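Minutes, Skanus teleoperation group, 2020-01-08

Present: Noémi Hajdu (chair), Andor Oláh, Norbert Deák, Pei-shan Au (notes). Apologies: Teresa Mazurek.

**1. Last minutes.** Agreed with one change: the October figure for saved runs should read 2818.

**2. Can task.** Norbert has moved the can start position further from the fingers, so the operator has to plan the approach before closing. He asked that everyone begin with the gripper open and leave the first second still. Agreed.
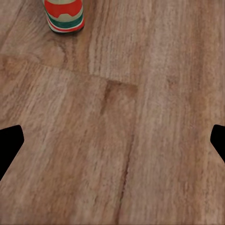
*Can task, wrist view, gripper open.*

**3. Shoe task.** All demonstrations are done by remote control in the simulated hallway. Andor reported that new operators lose time on footwear that starts on the floor — they reach before they have turned the body. He wants turning practised as a separate exercise. The mirrored doors stay in for now.
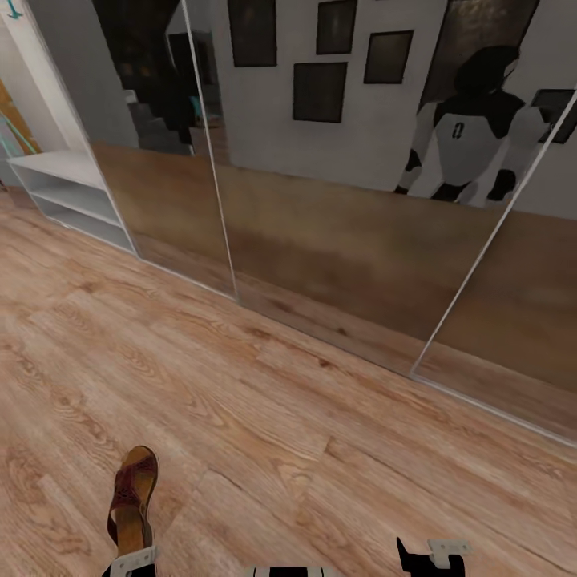 Teresa wrote in beforehand that she would sooner have fewer operators with more practice, and that the hand controllers from Vass still drift after long sessions. Norbert will recalibrate both sets and report back.

The target is 2000 accepted runs, of which 100 will be set aside for testing. Runs with a dropped shoe are kept if the operator picks it up again, and marked as recoveries. Pei-shan raised the grip: some operators take the shoe by the heel, others by the side. Heel grip to be the standard for sneakers going to the cabinet.

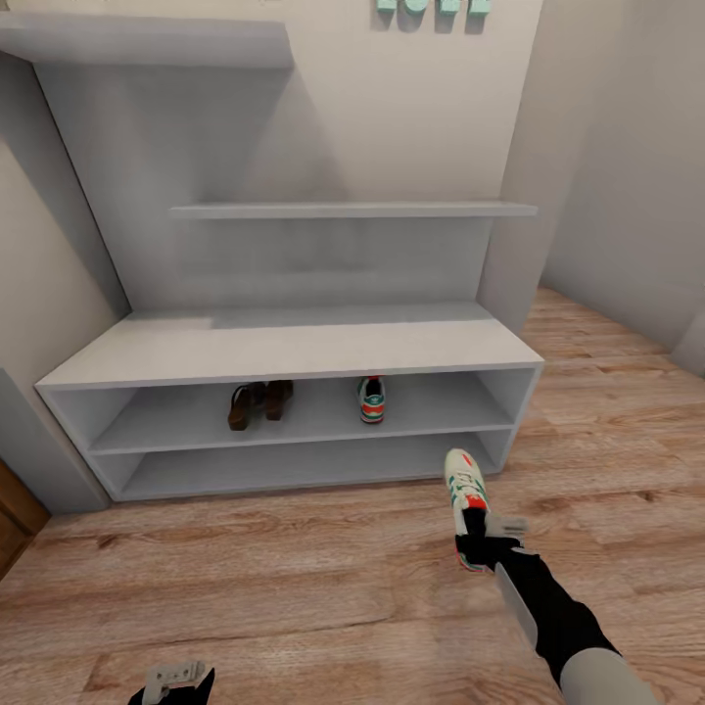

*Reading time: 2 minutes*

**4. Storage.** The Fovlow drive is nearly full. Andor to move the Porneck recordings off it.

**5. Actions**

- Norbert: recalibrate controllers
- Andor: turning exercise, Porneck recordings
- Pei-shan: add the heel grip to the operator sheet

Next meeting to be set by email.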